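Entretien et dépannage des ordinateurs de bureau : questions fréquentes
Ruchti Informatique, service aux entreprises

À quelle fréquence faut-il dépoussiérer un poste fixe ?
Tous les 12 mois dans un bureau ordinaire. Dans un atelier, un dépôt ou un local avec moquette, l'intervalle est ramené à six mois. Les postes du contrat Wultwood sont traités lors de la visite annuelle, sans demande préalable.

L'ordinateur s'éteint seul après quelques minutes. Quelle est la cause probable ?
Une protection thermique, dans la majorité des cas. Vérifier d'abord que les ouïes d'aération sont dégagées et que le ventilateur tourne. Si l'arrêt persiste, la pâte thermique est à remplacer. Une alimentation défaillante donne des symptômes voisins, mais l'arrêt survient alors plutôt à la mise en charge.

Peut-on ajouter de la mémoire soi-même ?
Oui, hors période de garantie. Couper l'alimentation, débrancher le cordon secteur, puis presser le bouton de marche pendant quelques secondes pour décharger les condensateurs. Les barrettes doivent être de même type et, de préférence, de même capacité. Un module mal enfoncé provoque une série de bips au démarrage ou un écran noir.

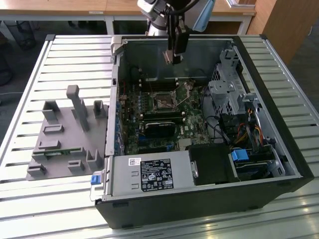

Après l'ajout, contrôler la capacité reconnue dans le programme de configuration de la carte mère. Si une seule barrette est détectée, les permuter avant de conclure à un défaut.

Le remplacement du processeur est-il pris en charge ?
Uniquement en atelier. Le modèle doit figurer sur la liste de compatibilité du fabricant de la carte, et une mise à jour du micrologiciel est parfois requise. Les broches pliées lors d'un montage par le client ne sont pas couvertes.

Quels sont les délais ?
Le diagnostic est rendu sous 2 jours ouvrables. Une réparation dont le montant dépasse 200 francs fait l'objet d'un devis écrit.

Que deviennent les données du disque ?
Elles restent sur le support. Aucune sauvegarde n'est effectuée sans ordre signé. Pour un effacement certifié, s'adresser à Flurina Fankhauser.

Dernière mise à jour : octobre

Articles liés
Choisir une alimentation de remplacement
Contrat Wultwood : étendue des prestations
Codes sonores au démarrage
Préparer un poste pour l'envoi en atelier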